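Brick set: policy reaches for the row, closes on air at the small end

Product: Hiltero Recorder
Site: Sriwong, bench cell
Status: Open (was "Resolved", reopened by reporter)
Priority: Normal

Original report

We are collecting teleoperated episodes on the two-arm bench. The task is a plain one. Take a brick from the row, carry it to the gray baseplate, put it down, back off. The row starts with the big bricks near the top and goes down to tiny lime-green and tan pieces at the bottom. We record in Hiltero, export to Hendus, train overnight, and try the result on the same bench in the morning.

The trained policy goes to the right neighborhood nearly every time. On the red and yellow bricks it looks fine. On the little pieces at the end of the row it comes down in the wrong place, closes the fingers on air, lifts, travels to the baseplate and opens over it as if it had something. Then it goes home looking pleased with itself.

I was told by first-line support to "collect more examples." I have been told this about every problem since we bought the thing, including a license error. Before I give up another week of operator time I would like somebody to show me why more of the same would help. 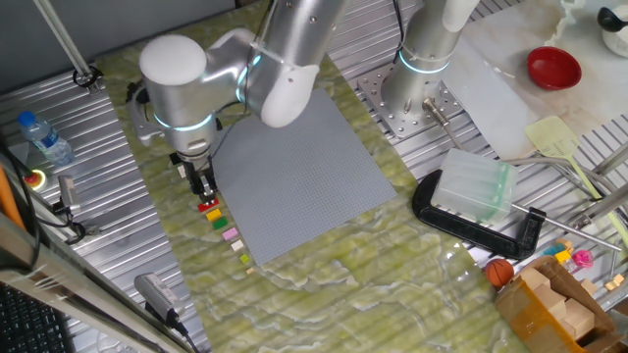
Page last changed: June, 4:40 pm (reporter edit)

Export holds 79 episodes, all recorded on this bench with the baseplate turned at an angle on the green mat. Lighting was left alone between sessions. The operators were told to let the gripper settle over the row before starting each take, and most of them did.

What I have ruled out so far:

- Camera moved. Checked against the saved calibration, no shift worth mentioning.
- Gripper worn. Teleoperated by hand it picks up the tan piece if you are patient.
- Wrong checkpoint loaded. Loaded it again from scratch, same behavior.
- Hendus dropping frames on export. Frame counts match the recorder's own log.

Support reply, 9:15 am

Thanks for the detailed report. Small objects are usually under-represented in manipulation sets. We recommend collecting additional demonstrations with a focus on the smaller pieces, and turning on the automatic success filter so that failed grasps are left out of training. Marking as Resolved. Please reopen if the issue continues.

Reporter, 10:05 am

Reopening. The issue continues because nothing has been done about it.

The success filter was already on. It is on by default, it says so in your own release notes, and I think it may be the problem. I went through the export by hand and watched every episode on the tiny pieces. 13 of the episodes marked "success" have an empty gripper on the way to the baseplate. The operator missed, didn't notice from where they were sitting, finished the motion, and pressed the pedal. The filter saw the gripper close, move and open over the target, and waved it through.

So we have been teaching it to do exactly what it does. I don't see how a larger pile of that gets us anywhere.

Support reply, 11:30 am

Could you confirm the grasp threshold in the recorder settings? The filter uses finger width at close to decide whether an object is held. With very thin parts the width can fall under the noise floor and the check is skipped.

Reporter, 11:50 am

Threshold is at the factory value. Where is "the check is skipped" written down? I have searched the manual for it. If a check is skipped, the episode should be marked unknown. Yours gets marked success, which is a generous reading of not having looked.

Second complaint while I am here. In every session the bricks have been laid out big to small, on the same side of the baseplate, at the same slant. It's tidy and the operators like it. I suspect the policy has learned "go to the row, move down it" and is barely looking at the brick. I can't prove it from the training curves, which look lovely. They always look lovely.

Try this on your end if you have a Vokberg cell handy: leave the row as it is and put a white brick or a blue one at the head of it, so that red is no longer first. Then ask for red. If it is looking at color, nothing should change.

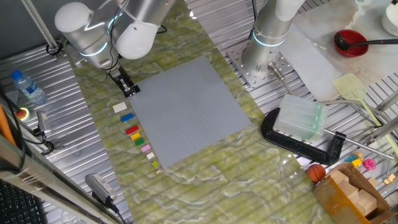
I did two trial runs along those lines after lunch. In both, the arm went for the head of the row, where red used to be. Two runs is not a study and I'm not claiming it is. It is more evidence than I have had for "collect more examples," though.

Support reply, 2:20 pm

Thank you, that is useful. We've passed the threshold behavior to the recorder team. As a workaround you can raise the grasp threshold and re-run the filter on the existing export without recording again. Regarding layout, Hendus has a shuffle option in the task sheet that prompts the operator with a new arrangement before each take.

Reporter, 3:45 pm

Raised the threshold and re-ran. It now throws out most of the bad episodes, and also a fair few good ones on the lime-green piece, which I know are good because I watched them. I have put those back by hand. There is no bulk way to do that. Please add one, or tell me where it's hidden.

The shuffle option works, with a grumble. It prompts for a new order, but the row stays in the same strip of the mat. It does nothing about the baseplate either. We are going to turn the baseplate and move the row around between takes ourselves and write it in the notes field, seeing as the tool doesn't record it.

Plan for the next batch:

- Retrain on the cleaned export first, no new data, so we know what the cleaning alone was worth.
- New takes with mixed order, small pieces at the top of the row as well as the bottom.
- Someone other than the operator checks each grasp on playback before it gets its success mark.
- Keep a few layouts out of training altogether and test on those.

I expect the first step to fix some of the empty closing and none of the row habit. If I'm wrong I will say so on this ticket.

Leaving it open. Please don't mark it Resolved until the skipped check is in the manual.

Related tickets

Hiltero Recorder: pedal press registered twice at end of take
Hendus export: notes field cut short after a line break
Vokberg cell: second arm drifts from home after long idle
Success filter marks paused episodes as complete
Task sheet: shuffle prompt repeats the previous arrangement

We use cookies to keep you signed in and to remember your ticket filters. By continuing to use the support site you accept this. Manage cookie settings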